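About Clivon

We sell plain tables, low cabinets and the odd shelf to people furnishing a spare room, a small office or a corner of the kitchen. We have one shop, in Fidulville, with a back room where the samples stand. If you came to this page looking for a mission, we don't have one written down.

How it started

Selvaraj Gunawardena spent nine years writing assembly instructions for a furniture importer, and by the end he didn't believe most of what the catalogs said. Tables were "made for collaboration." Cabinets "grew with you." In his view a table is for putting things on, and a cabinet is for the things you'd like off the table. He took that view to Rania Abdel Rahman, who was doing the buying for a chain of offices and had stopped reading catalogs altogether, and they opened Clivon in the old Ackah shoe shop one May with very little stock.

The first order was 30 tables for a tutoring center, all white. We would have guessed that was a mistake, given what children do to white tables. The center reordered the same color two years later and told us they could at least see what needed wiping. We still don't think white is right for everyone and we say so in the shop.

What we think about a room

A lot of what gets sold as "storage solutions" is a box. We're fine with boxes. We're less fine with being told that a box will change how anyone lives, and we've yet to meet a customer whose habits were altered by a drawer divider. People put down what they're holding on the nearest flat surface. So we ask where you walk in and where you stand, and we try to put the flat surface there.

Matte tops over gloss, most of the time. Gloss looks good under showroom lights and then you get it home next to a window. Cable holes go near a corner, where you can still use the middle of the table. One supplier keeps offering us tables with three holes and a charging panel, and we keep asking what happens when the plug standard changes. We haven't had an answer we liked.

We keep cabinets low and small beside a work table. Something will end up sitting on top of the cabinet whatever you do, so it may as well be at a height where you can reach it.

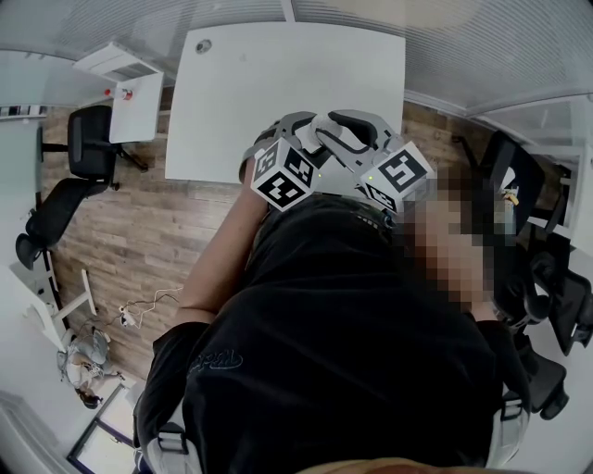 Who works at the shop

Selvaraj still writes every instruction sheet. He reads them aloud at the bench before they're printed, which is hard on the rest of us.

Rania does the buying and turns most things down.

Adebayo Dauda runs delivery and fitting. He will measure your stairwell himself, even if you have already sent the measurements.

Yaw and Sena Sulemana share the shop floor and the phone. Yaw is the one to ask about floors, and about whether a table will sit level on an old one. Sena handles returns and repairs.

Things we're often asked

Do you do design consultations? We'll talk to you about your room for as long as you like and we don't charge for it. We don't call it a consultation.

Is the Rudon table worth the extra money? For a desk you use every day, probably. It's heavier and it wobbles less. For a guest room we'd buy the cheaper one, and Sena has.

Are your tables sustainable? We get asked this a lot and we're wary of the word. Ours can be repaired, and we keep spare legs and fixings for everything we've sold. There are some 500 spare parts in the back room at the moment. What a supplier claims on a label we pass along as the supplier's claim.

Can I return something I've put together? Yes, within 62 days. Please bring the screws.

Visiting

The shop is closed on Thursday, when we do deliveries. On other days come in after 10 a.m. and lean on things. Parking is behind the building, through the gate, and the gate sticks.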